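**Automation of folding work at Daststead** describes the gradual introduction of machines into the sorting, folding and stacking of household textiles at the Daststead linen service, and the effects of this change on the staff. The service handles bedding, blankets and clothing for private homes. It is often used as a case in discussions of small workplaces, where automation arrives one task at a time and the same people stay in the building.

## Background

Daststead began as a hand laundry with a folding room attached. Washing and drying were mechanized early, and for many years folding was the only stage done fully by hand. Andor Bognár, who managed the folding room, kept a notebook of how long each type of item took. According to his notes, a flat sheet caused few problems for any machine, while thick blankets and mixed family clothing took most of the working day.

The first folding machine, made by Vemton, was installed in February. It could process 336 flat items in one shift but accepted only sheets, towels and pillowcases. Everything soft, thick or of uneven shape was still sent to the tables.

## Handling of soft goods

Cloth is a difficult material for automation. A metal part has the same shape each time it is picked up, but a blanket changes its shape with every touch. Plush and fleece hide their own edges, and a printed cover underneath can make it hard for a vision system to decide where one item stops and the next begins. Homes add a further difficulty, for the textiles are placed on beds, floors and chairs, among other belongings.
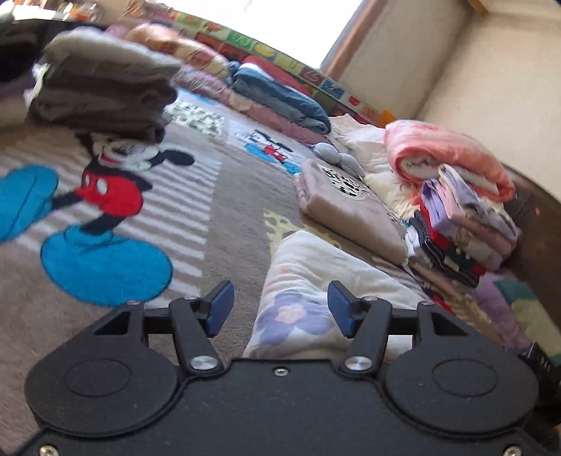 A two-fingered gripper must therefore choose where to close. If it takes one layer of a folded stack, the fold opens. If it takes too many, the stack is pulled over. Workers at Daststead call the correct place the "spine" of the fold, and new employees were taught to find it by hand before they were allowed to work with the equipment.

The software used by the service was supplied by Warnex. It divided the work into short actions such as reach, close, lift and release. Experienced folders objected to this division at first. In their opinion a fold is one movement, and the hand already prepares the next part while it finishes the present one. Several of their remarks were later included in the instructions, among them the rule that a rolled blanket should be approached from the side and never from its open end.

## Changes in the work

The main change for employees was in the kind of tasks they did. Before the Vemton machine, a folder spent nearly the whole shift standing at one table. Afterwards the day was divided between feeding the machine, checking finished stacks and demonstrating movements with a hand-held gripper. The last task was new, and a separate name for it, "showing", came into use among the staff.

Showing was paid at the same rate as folding until the workers asked for a review. They argued that it required more attention, and that their knowledge would remain in use after the shift was over. Management agreed to a supplement and to a limit of 2 hours of showing per person each day. The limit was also meant to reduce strain in the wrist and thumb, a frequent complaint in the first weeks. 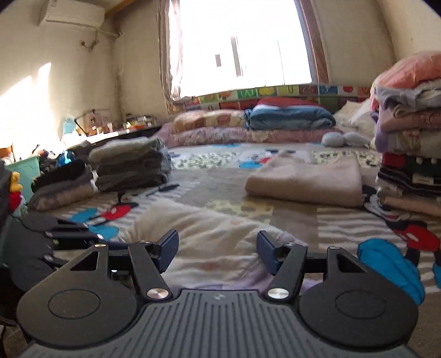

Opinions about the result were divided. Older employees valued the reduction in lifting, especially of winter bedding. Some of the younger ones found the checking work dull and missed the conversation at the long tables, which were removed to make space. A common break on Monday morning was introduced after a request from the folding room, and it was kept when the schedule was changed again.

No position was cut during the first stage. However, two folders who retired were not replaced, and labour representatives described this as a slower form of reduction. Management answered that the volume of work had grown to around 800 items per week and that the remaining staff had received additional training.

## The Deák method

The written procedure for folding thick items is known in the service as the Deák method, after the street where the original laundry stood. It gives the order of stacking: heavy blankets at the bottom, rolled pieces at the back and clothing in a separate pile. The order was already customary among the folders, but it had not been put on paper until the software required it.

The first version had 199 steps and was criticized as impossible to remember. A shorter version was prepared by the folders themselves and hung beside the tables. The long one is kept for the use of the software, and differences between the two are discussed when a new type of item is added.

## See also

- Industrial laundry
- Robot end effector
- Learning from demonstration
- Deskilling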